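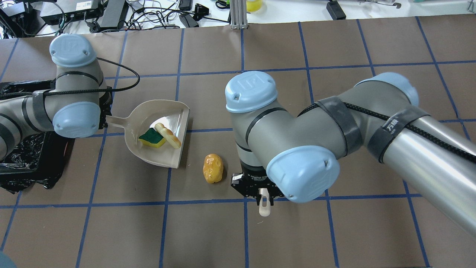

4. Hanging the Dumudness mobile

OK, the fun part! Clear yourself some floor, because the wires like to tangle with anything nearby.

1. Lay out the 2 long rods first, painted side up.
2. Clip the paper fins on, starting from the middle. I always go too fast here and bend one.
3. Hook the top ring to your ceiling bolt. Mine came from Porkora, any closed eye bolt will do.
4. Let go slowly and wait for it to settle.

Note: if it leans, slide the small brass weight toward the high side, a hair at a time. Arash Daneshvar built the original and his still leans a little (he likes it that way).

Caution: don't hang it over a heater. The fins curl, and I had to recut mine in April.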